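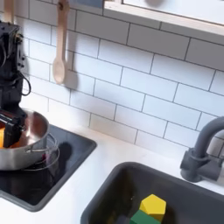
Stainless steel pot with wire loop handle, Gallcombe kitchen

Friday, 4:40 pm
By Hukwood Facilities Desk

Ticket 932 – Kitchen lights and fridge circuit tripping, Gallcombe
Status: Monitoring
Unit: 389

Reported problem
The breaker marked KITCHEN 2 trips without warning. It takes out the ceiling lights, the refrigerator and the outlets by the sink. The stovetop is on its own circuit and stays on. It started in May and was happening about once a week. Now it is most mornings.

First reply from desk
Asked for the time of each trip and what was plugged in. Asked the unit to leave the toaster unplugged overnight.

Update from unit
Toaster unplugged, still tripped. Three trips so far, all before breakfast. Breaker resets right away and holds for the rest of the day. Everything in the fridge was still cold except the last time, when we had been out and lost some milk.

Electrician visit 1
Checked the panel. The breaker is a Zodico, the same type used in the rest of the building. Terminals tight, no discoloration. Load on the circuit with the fridge running was well under the rating. Swapped the breaker anyway. Opened both outlets by the sink and found nothing wrong. Left the circuit on.

Update from unit
Tripped again the next morning. Same circuit, new breaker. Lights were off at the time and nothing was plugged in except the fridge.

Desk note
Moved the fridge to the hall outlet with a heavy-duty cord as a temporary test. KITCHEN 2 tripped again with the fridge off it, so the fridge is probably not the cause. Please keep the cord out of the walkway.

Electrician visit 2
Disconnected the circuit one section at a time and tested each with a meter. Low reading to ground on the run between the sink outlets and the ceiling box. Opened the ceiling and found a damp junction box under the bathroom above. The cover was loose and there was rust on the screws. Dried the box, cut back the wire ends, fitted a new box and cover. Circuit held for the nearly 10 hours it was left under load.

Plumbing
Leak traced to the drain on the upstairs tub. Pollock replaced the gasket. Ceiling opening left uncovered for now so the area can dry out.

Still open
– Patch and paint ceiling
– Move fridge back to kitchen outlet
– Credit for spoiled food (unit to send receipt)
– Check the same box in the other units on that stack

If the breaker trips again, do not reset it. Note the time and add it to this ticket.

Contact the Hukwood Facilities Desk | © Hukwood | Back to top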